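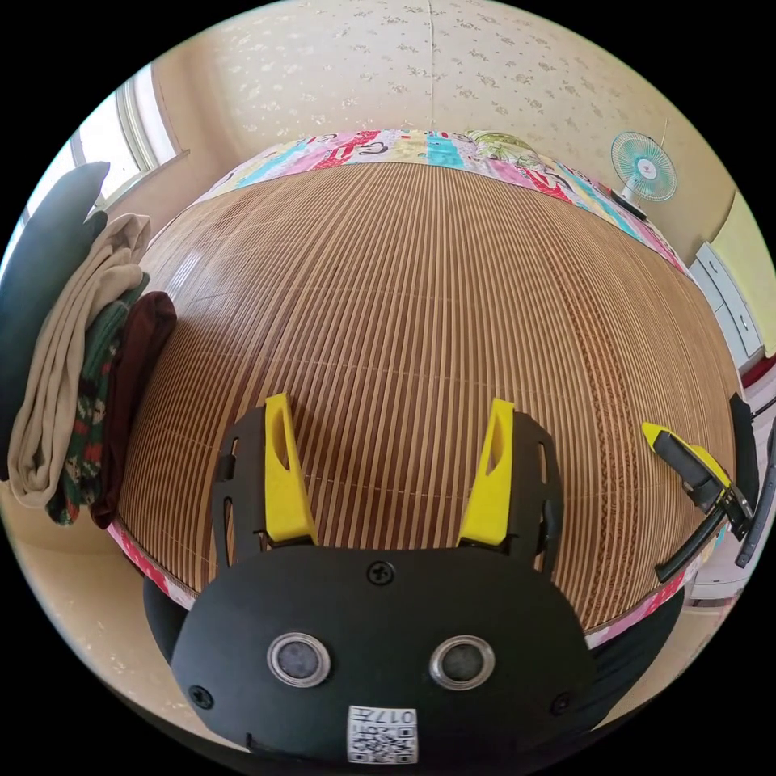

Tosside Opens Its Second Guest House in Sternden, With Beds Made for a Good Night's Sleep

STERNDEN, May 2, 2024 – Tosside is opening the doors of Marino House, its second guest house in Sternden, and we could not be happier to share it! The house has 20 guest rooms over two floors, a breakfast room that looks out on the garden, and a front porch long enough for everyone who wants to sit outside with a coffee (we have tested this with the whole staff).

Marino House stands on the corner of Prevunska Street, a short walk from the train station and the Saturday-style open market that fills the square all through the warmer months. The building was a boarding school dormitory for many years and then a music store, and people in town still stop at the gate to tell us where the pianos used to be. We kept the old staircase, the tall windows on the street side and the brass bell by the front door, which works and is very loud.

Most of the work went into the bedrooms. When we asked guests at our first house what they cared about, the answers kept coming back to sleep: a firm mattress, a dark room, a second pillow in the closet, and a window that opens. Every room at Marino House has all of those. Guests can also choose between a light or a heavy blanket when they book, and change their mind at the front desk until 8 in the evening.

"I grew up three streets from here and walked past this house every day on my way to school," said Olga Vergara, manager of Marino House. "To turn on the lights in all the rooms for the first time in April and see it from across the road, well, I stood there for a good long while. I can't wait for people to come and stay."

Breakfast is included with every room and is served until late morning, with bread from the bakery next door, eggs cooked to order, and fruit from nearby farms as it comes into season. The breakfast room is open to neighbors too, and no reservation is needed. Coffee is on all day!

The restored building covers 1,700 square feet more than our first house. The extra space has gone into a reading room, a laundry room that guests can use free of charge, and a locked shed for bicycles. Two ground-floor bedrooms have step-free entry from the garden and wide bathroom doors. Well-behaved dogs are welcome on the ground floor.

Reservations are open now, by phone or at the front desk. Neighbors who would like to look around before the first guests check in are invited to ring the bell any afternoon this week, and Olga and her team will gladly show them the house.

About Tosside
Tosside runs small guest houses in Sternden and is based in the town.

Press contact
Olga Vergara, Marino House, Prevunska Street, Sternden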